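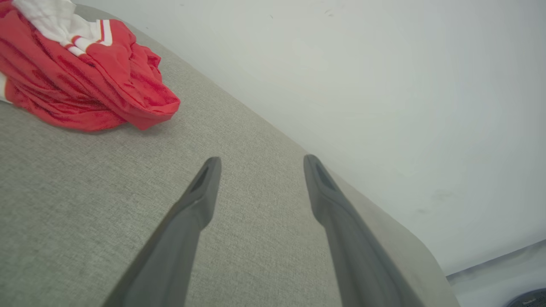 Herbal Preparations / Unit 2 Handout

Elderberry: Syrups and Glycerites

Welcome back, everyone! Last unit was dried leaf and flower, and now we get to fruit, which I love teaching. Have the Clillcombe reader open to page 295 as you go through these notes.

The elder we use is Sambucus nigra. Ripe berries are a deep purple-black and full of anthocyanins, the same family of pigments that colors blueberries and red cabbage. Raw or unripe berries, leaves, bark and stems can make you quite sick, so everything in this unit gets cooked. Strip the stems first (freezing the clusters makes this so much easier!).

Basic syrup: 100 grams dried berries, 869 milliliters water. Simmer uncovered for 45 minutes, mash, strain, and let it cool until just warm before stirring in honey. Never give honey to babies under one year.

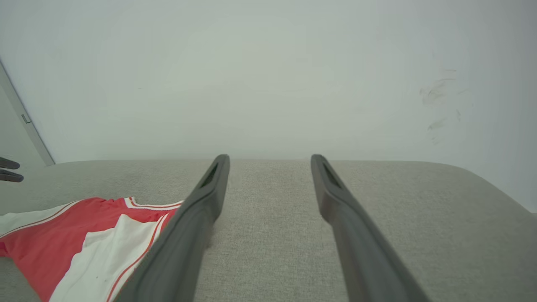

Glycerites are the alcohol-free cousin, sweet all on their own and lovely in tea. Use cooked, strained juice and plenty of vegetable glycerin. Too much water and the batch will spoil, so label yours with the ratio and the date.

For next time: read the Matei chapter on shelf life and write one page comparing the two methods. Due 31st October.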